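Ticket: Label printer drops jobs after the first page, second floor packing office
Status: Closed
Opened by: Hicham Berrada
Assigned to: Laurențiu Cârstea
Site: Kirnuleck 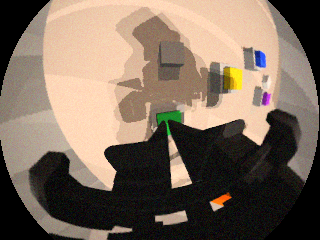

Summary as reported: Jobs sent from the Runum order system to the printer BOGDAN print one label and then stop. The queue shows the remaining pages as sent. No error on the printer panel. Power cycling clears the condition for one more label. Single-label jobs are not affected.

Entry 1 — Laurențiu Cârstea
Confirmed from my own machine. Sent a test job of 12 labels from Runum. One printed, queue went empty, printer returned to Ready. Sent the same 12 labels as a PDF from the desktop viewer. All 12 printed. The fault therefore needs Runum in the path, or at least the print format Runum uses.

Hicham, please answer the following when you have a minute:
Does it happen from both packing stations or only the left one?
Was the label roll changed to a different size in October?
Did anyone update Runum on the stations?

Entry 2 — Hicham Berrada
Both stations. Same label size as always, but the new rolls come from a different supplier. I don't know about updates, it does ask now and then and people click yes. We are printing one at a time for now and it is slow. There are 83 orders waiting.

Entry 3 — Laurențiu Cârstea
Checked versions. Both stations have the current Runum client. The update notes mention "improved handling of multi-page output" and nothing else.

Tried in this order:
1. Removed and reinstalled the printer driver on the left station. No change.
2. Switched the port from the vendor's port monitor to a standard TCP/IP port. No change.
3. Turned off bidirectional support. No change.
4. Swapped the patch cable and moved to another switch port. No change, and the switch shows no errors on either port.
5. Loaded one of the old rolls Hicham found in the stock room. No change. Rolls ruled out.

Put driver, port and cable back as they were. I left bidirectional support off by mistake and corrected that an hour later. It made no difference to the fault in either state.

Entry 4 — Laurențiu Cârstea
Kept printed documents in the queue and looked at the spool file for a failed job. All 12 labels are in it. So Runum generates the whole job and Windows sends the whole job. The printer throws away everything after the first label.

Compared the failed spool file with the PDF one. The Runum job has an end-of-job command after every label, followed by a pause setting of 3000 milliseconds. The PDF job has a single end-of-job command at the end. My reading is that the printer closes the connection at the first end-of-job and discards whatever is still in the buffer.

Workaround for packing: in Runum, Print Options, set Output to "Separate documents". Each label then goes as its own job. It is slower than normal batch printing but faster than clicking through one at a time.

Entry 5 — Hicham Berrada
Workaround is fine. Did 70 labels in one go and all came out. There is a gap between each one. Can it be made the default? It goes back to the old setting when you log out.

Entry 6 — Laurențiu Cârstea
The option is stored per session and can't be pushed from our side. Raised a case with Mukanix, who support Runum for us, and attached both spool files.

Entry 7 — Laurențiu Cârstea
Reply from Mukanix, shortened: the per-label end-of-job command is intended, for printers with a cutter. The client asks the driver whether a cutter is fitted. If the driver gives no answer, the new version assumes yes. The previous version assumed no.

Looked at the driver on both stations. Cutter was set to "Auto" under Device Settings. BOGDAN has no cutter. Set it to "Not installed" on both, restarted the spooler, set Output back to "Single document".

Test from left station: 12 labels sent, 12 printed.
Test from right station: 12 labels sent, 12 printed.
The spool file now has one end-of-job command, at the end.

Entry 8 — Hicham Berrada
Working here too. The afternoon batch went through with no gaps. One label came out slightly low but that was me loading the roll.

Entry 9 — Laurențiu Cârstea
If the offset comes back, run the media calibration from the panel: hold Feed until the light blinks twice, then let go. It uses up a few blank labels.

Resolution: Driver setting "Cutter" changed from "Auto" to "Not installed" on both packing stations. No change to firmware, network or label stock.

Follow-up: The setting goes back to "Auto" if the driver is reinstalled — added to the station build sheet under Printers. Mukanix case left open on their side for the default value.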